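The Rules Start Before the Robot Moves

By Jui-lin Kao

The first rule on the sheet at Kullgate is one line long: say which world you tested in. Ya-wen Wu wrote it after a meeting in December where two teams argued for most of an afternoon about a success rate. One team had run its arm in simulation. The other had run the same task on a bench. Both had written "tested" in the report, and both were right.

"We lost a day to one word," Wu says. "So now the word has to come with another word."

Kullgate is a small shop that writes control software for tabletop arms. It builds very little hardware. Its customers are mostly packaging firms that want an arm to pick up a box, turn it, and set it down where a label can go on. Much of that work is tried out on a computer long before a real motor turns, and for years there was no agreed way to keep records of it. People saved what they thought they might need. When they left, the notes went with them.

The sheet now has 12 rules. It is printed on both sides of one page and taped up near the desks. Some of the rules are about safety on the physical bench: who holds the stop button, how far back visitors stand, when the power has to be off. The longer part is about simulation, and that is the part other shops have been asking for.

Rule two says that every simulated setup must be saved with its starting position, its software version, and the name of the person who made it. Rule three says that a setup may not be changed after a result has been reported from it. If something needs fixing, the fixed setup gets a new name and the old one stays in the folder. Ebise Woldemariam, who joined from a medical device company, pushed hard for that one. She had seen test records edited after the fact, usually by people who meant well.

Rule four covers looks. Programmers tend to care about joint limits and contact forces, and they will happily leave a rendered room half finished. That is allowed at Kullgate, as long as the setup is not used to train or judge anything that works from camera images. If it is, a second person has to view the render and write down what falls short: blurred surfaces, blocky edges, weak or missing shadows, markings too pale to read.

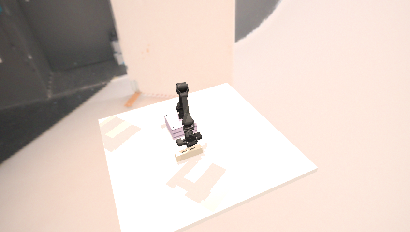

Does a good result in simulation count toward a safety sign-off?

It counts as supporting evidence only. At Kullgate the sign-off depends on tests with the physical arm, in the place where it will work, with its guards and stop button fitted. The simulated runs go in the same folder, marked as simulated on every page.

That last point took some getting used to. Tin-yau Kan, who handles customer reports, used to put the simulated and physical results in a single table to save space. Rule seven ended that. The two now go in separate tables with separate headings, and a reader who opens the report in the middle can still tell which one is on the page.

Kan says customers complained at first. The reports got longer, and one buyer wanted to know why the numbers on the second table were lower. "They were always lower," he says. "Before, they were averaged in."

The rule that gets the most argument is number nine. It asks for at least 16 changed versions of any setup before a result can be quoted outside the company. The box has to be moved, the lighting changed, the arm started from a different pose. I-hsuan Yip thinks the number is too low for anything that uses vision and too high for a simple reach. She has asked for it to be split in two, and a draft is going around.

Woldemariam would leave it alone for now. A fixed number is easy to check, she says, and a rule that depends on judgment tends to be skipped in a busy week.

There is no outside inspection of any of this. The sheet is a house document, and it doesn't replace the safety standards that apply to the machines themselves. Wu keeps it in plain words on purpose. An earlier draft ran to 23 pages and sat unread on a shared drive - she still has it, and takes a sentence from it now and then.

New hires read the sheet on their first day and then write up a small simulated task under all 12 rules. Most of them forget rule two and leave off their own name. Wu sends the report back without a note.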